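A Monday of Drawers

5/11/26

I spent most of today collecting examples for the drawer task, so the post I promised on calibration will have to wait.

The task sounds dull written down. A bottle goes from the top of the cabinet into the bottom drawer. I drive the arm, the recorder saves what the head camera sees along with the joint positions, and later the model trains on the lot. At Esovura we call one full run an episode. The set we're adding to has 3874 of them, but only 202 involve a drawer, and the model is weak in the way you'd expect. It's good on flat surfaces. Give it a drawer and it lets go too high.

So the plan for this batch was to go low before opening the fingers, and to keep the other things on the cabinet top in place while doing it.

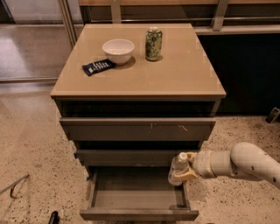
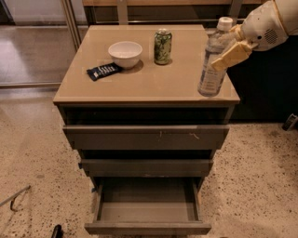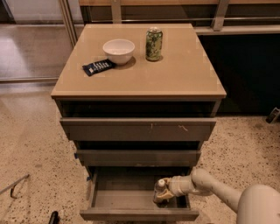 The bottle on the cabinet top, over the corner of the bottom drawer, and down inside it - not in that order.

Rocío Miranda read through my notes in April and asked why I kept the can and the bowl up there if I never touch them. I want the model to learn which object matters when there are several to choose from. She thinks I should swap them more often, and she's probably right. I tend to get comfortable with one layout and stay there too long.

My rule is 20 episodes, then a break, then I watch some of them back at double speed. I threw out 16 today. Most were my own hesitation, where I stopped halfway to think. The model will copy a pause as happily as anything else, so those have to go.

Next up is the middle drawer, which gives the wrist a lot less room. I also need to rename the Tullcombe folders before I lose track of which ones I've already checked.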